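Prostwood, salle de démonstration. Contrôle avant la visite de mercredi
Rempli par : Ka-ming Hsu

1. Arrêt d'urgence accessible depuis la place du guide : OK. Essayé deux fois.
2. Distance du public marquée au sol : OK. Groupe de 21 personnes, c'est beaucoup pour cette salle. Je préfère deux passages.
3. Vitesse des bras en mode visite : OK, limitée jusqu'à 33 % du maximum.
4. Table et objets : OK. Nappe bien à plat, rien en verre à ajouter.

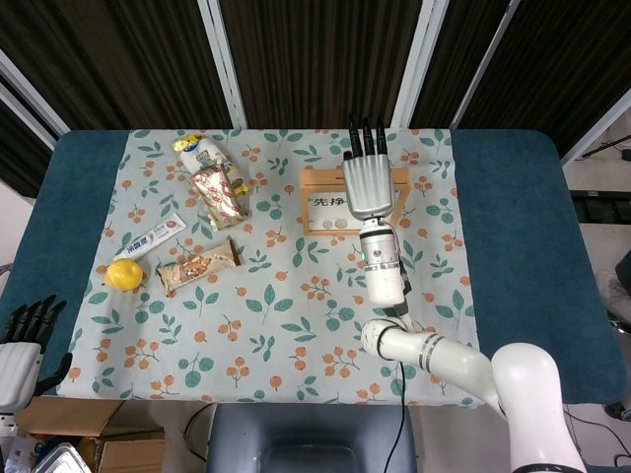
Point 4 : table de démonstration, articles côté gauche, main droite devant le petit support en bois.

5. Câbles au sol : à corriger. Un câble noir passe près de la chaise, il faut le fixer avec du ruban.
6. Passage libre : à corriger. Le carton ouvert et le plateau en métal sont à ranger avant 9 heures.
7. Extincteur : date de contrôle lue, OK.

Commentaire : merci à l'équipe Stedo de signer aussi cette feuille après les points 5 et 6.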